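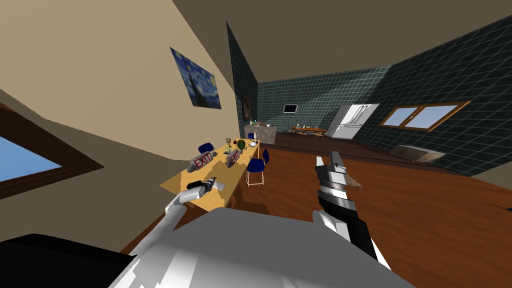 2 min read

Clenham Recipe Cards, README

Hi! I typed up my grandmother's recipe box and then kept going, so now there are 300 cards in here from four households in Clenham. I wanted a plain text set I could search when I had half a cabbage and no ideas. If you want it too, help yourself.

What you get

One file, cards.csv, with a row per card. The columns are title, household, ingredients, steps, oven_temp and notes. Ingredients are split by semicolons (commas were a disaster, people put commas everywhere). The steps are typed as written, spelling and all, so you'll meet "tomatos" and a very firm "DO NOT STIR" on the Sugiyama rice card.

I left oven_temp blank when the card says "hot oven" or "the usual." All temperatures are Fahrenheit.
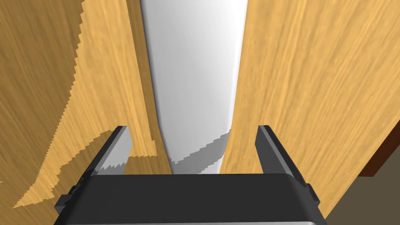
Gripper, seen from behind

How I typed them

By hand, mostly in October, at the kitchen table. I tried scanning first with a little program called Volance and it read every fraction as a percent sign -- so I gave up and made tea. Daichi Kubo checked 91 of the cards against the originals and fixed more of my typos than I'd like to admit. The rest have only had my eyes on them.

Known problems

There are 21 cards with no title. I gave them names like untitled_soup_3, and some of them may not be soup. "1 can" shows up a lot and I have no idea what size cans were back then. The Zulard family cards measure flour by the teacup, and I've kept the teacup because I couldn't pick a number I trusted.

A few desserts appear twice, once per household, with small changes. I kept both! The two lemon bars disagree about butter and I'm staying out of it.
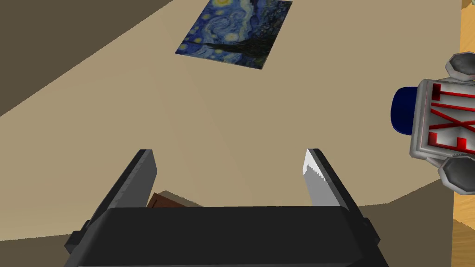 The duplicates share a title but never a household, so if you want just one of each, sort by title and keep whichever family you like better. I'd take the Sugiyama version of anything with fruit in it.

Using it

Cook from it, print it, put it in your own project. Please leave the household names on the cards. If you find a mistake, open an issue with the card title and what you think it should say, and I'll go dig out the box.

Last updated February 22, 2025. Next up is the pickle notebook, which has water damage and will take me a while.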